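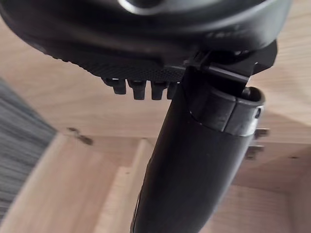
11 de agosto de 2025: papeles, papeles y más papeles

Hola, diario (y hola a los cuatro que me leéis, que ya os conozco a todos). Llevo desde abril diciendo que iba a ordenar los papeles de la abuela y hoy por fin me he puesto. Bueno, me he puesto a medias, porque a la segunda carta ya estaba sentada en el suelo leyendo y se me enfrió el café.

Resulta que la abuela se carteó durante años con una tal Carol Sugden, una inglesa que vino un verano a aprender español y acabó aprendiendo a hacer rosquillas. ¡373 cartas! Las tenía numeradas a lápiz en una esquina, ella era así. En casi todas hablan del tiempo y de los tomates, pero de repente, entre tomate y tomate, te suelta que está pensando en irse a vivir sola y comprarse una moto. Mi abuela. Una moto.
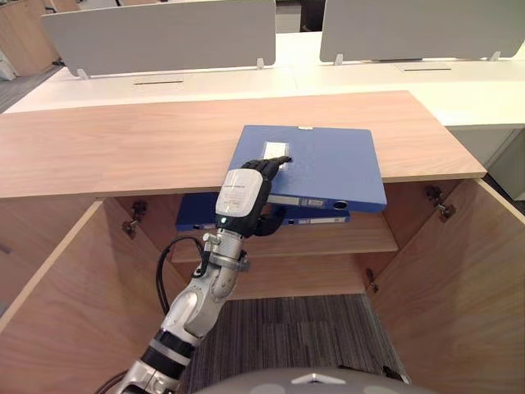

¿Y qué piensas hacer con tantas cartas?
De momento, leerlas por orden y copiar las mejores en un cuaderno. Luego ya hablaré con mis primos, que seguro que quieren quedarse con alguna.

Le conté lo de la moto a Eyerusalem por teléfono y no paraba de reírse. Dice que en su casa pasó algo parecido, que su tía guardaba las recetas dentro de los sobres del banco y que casi se van a la basura. Me ha recomendado carpetas sin ácido y nada de clips metálicos, que se oxidan y dejan marca. Apuntado queda, aunque he visto lo que cuestan las carpetas y me lo voy a pensar. 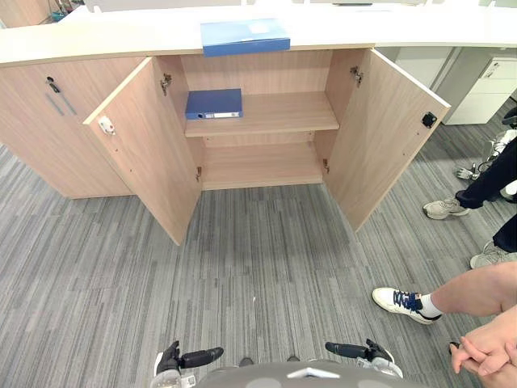 Todo en su sitio, o casi.

Lo peor son las fechas. Carol ponía solo el día y el mes, así que voy tirando de pistas: una boda, una nevada, la vez que les subieron el alquiler a 3.000 pesetas y la abuela se pasó dos páginas enteras echando pestes del casero. He conseguido colocar 12 sin dudas y tengo otro montón con un papelito que pone «¿antes de la boda?».
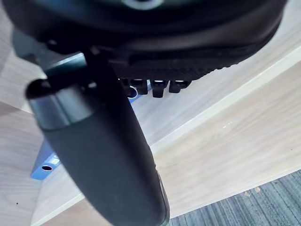 Y luego está la letra, madre mía. La de Carol es redonda y se lee de maravilla, pero la de la abuela (hay borradores suyos también, menos mal) se va cayendo hacia la derecha según se cansa. Hay una palabra que he mirado mil veces y todavía no sé si es «quiero» o «quieto». Mañana le pregunto a mi madre. Y de paso le pregunto por la moto, a ver qué cara pone.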